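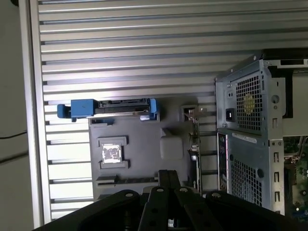

Can you sell a flat with 70 years left on the lease, or do you have to extend it first?

You can sell it as it stands, but plenty of lenders get fussy at that length, so most sellers either extend beforehand or start the extension and pass it over to the buyer at completion.

Thread: Selling at Clavwood, short lease, what would you do?

marshmallow_lane wrote:
Hello all, and thank you to whoever put the question and answer at the top of this board, as it saved me asking the first half of mine! We're getting our flat at Clavwood ready to sell in April. It's the top floor one on the Brullusska side, lovely light in the evenings, and we've been very happy there. The lease is down to 70 years and the service charge is £1,415 a year, which hasn't moved much. Our agent at Andreadis says to put it on now and knock a bit off for the lease. My husband would sooner extend, wait, and ask the full price. We go round and round on it over breakfast. Has anyone here done it either way?

Old_Pargeter wrote:
Extend, every time. We sold my mother's place with a short lease and I still wince about it. The first buyer was a lovely couple with a baby on the way, and their lender said no at the very last minute. The second knew exactly what he was doing and chipped away at us until we were too tired to argue. Get a proper valuation of the extension from a surveyor who does leases, and get it before you agree anything with the agent. The agent wants it on the market, bless them.

tilly.b wrote:
I don't agree with that, sorry Pargeter! We sold one floor down from the original poster and did it the other way. Our solicitor served the notice and the buyer took over the claim, so we didn't have to find the money up front or sit about for months. It did need everybody's paperwork lined up, and I won't pretend I slept well, but it went through. If you've found your next house and don't want to lose it, I'd think hard before waiting.

Old_Pargeter wrote:
Fair enough, Tilly, and I'm glad it worked for you. You had a patient buyer though. I wouldn't want to count on getting one. 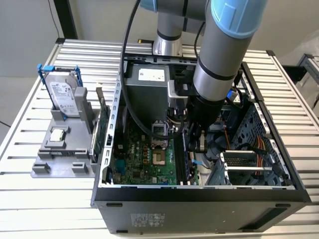

Robot arm reaching into an open desktop tower

Achilleas Lambrakis wrote:
Good evening everyone. I have been on both sides of this, having bought at Clavwood and later sold, so I hope you'll forgive a long post. The first thing is to ask who the freeholder is now. When I bought it was Nestetti, and they were slow but perfectly polite, and I paid them £1,000 towards their costs when I extended. Ask for the current terms in writing, and read the part about ground rent twice. Some informal offers look cheap and then tuck a rising rent in at the back. I was very nearly caught by that and only noticed because my sister insisted on reading it aloud to me in the kitchen.

marshmallow_lane wrote:
That's so kind, Achilleas. I'm fairly sure it's still Nestetti, but I'll check with the solicitor. Did you tell viewers about the lease straight off, or wait until they asked?

Achilleas Lambrakis wrote:
Straight off, in the particulars. We had fewer viewings and much better ones.

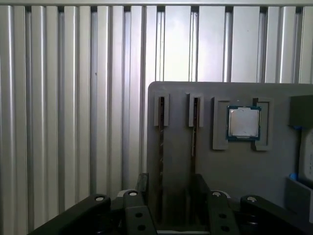

The other thing buyers will ask you about is planned works, and at Clavwood that means the bin store and the bike shed. There was talk of swapping the old timber cladding for metal when I left, and people did worry over the cost and the look of it. If it's anything like the upright aluminium slats in the picture, I'd be quite content, though you can see how pale those ribs go where the light catches them, and the evening sun on your side is strong. Ask the managing agent for any notices they've sent out, and keep them in a folder for viewings.

tilly.b wrote:
Oh, the cladding! We had a letter about it just before we moved and I never heard what was decided. I liked the timber, personally, even gone grey.

brindlecat wrote:
Still undecided, I live opposite the bike shed. Metal would be easier to keep clean but I'm with Tilly on looks.

marshmallow_lane wrote:
Thank you all, really. I've shown my husband the thread and he's feeling rather pleased with himself over Pargeter's post, and I'm holding on to Tilly's. We've agreed to ring a surveyor for the valuation and ask Andreadis to hold off on the photographs until we've had it back. It's a 3 bedroom flat, if that changes anyone's mind, and I'll post the extension figure when it comes.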